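The Small Joy of an Unlovely Bin

I have owned twelve wastebaskets in my adult life, and I could talk about every one of them. Wicker (shed everywhere), a pedal thing that snapped at my ankles, a beautiful lacquered cylinder from Timmermans that I was too fond of to put garbage in! Then my neighbor Dumisani Venter gave me a mesh one when he moved out in January, and I was done for.

Mesh is wonderful. It weighs next to nothing, it lets the air through, and it shows you when it's filling up — no more lifting a lid and finding a week's worth of packaging staring back. Detlef Petersen, who has run the housewares counter at Nivotberg for nearly 100 seasons (his count, and he does count Christmas twice), tells customers to put theirs on the floor near where they open things. Desk, bed, the chair by the window. He's right, and I moved mine that same night.
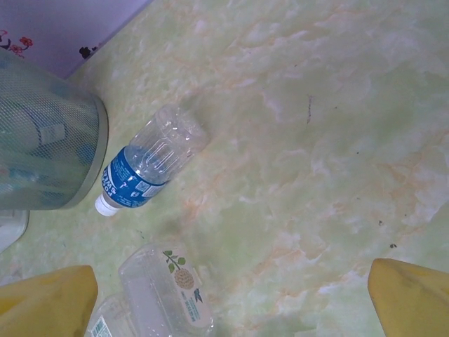 Should empty water bottles go in the same basket as everything else? If your town recycles plastic, keep them out and give them a second basket of their own, so there's no sorting on collection day.

I keep 2 side by side now, and I'm already eyeing a spot in the hall for another.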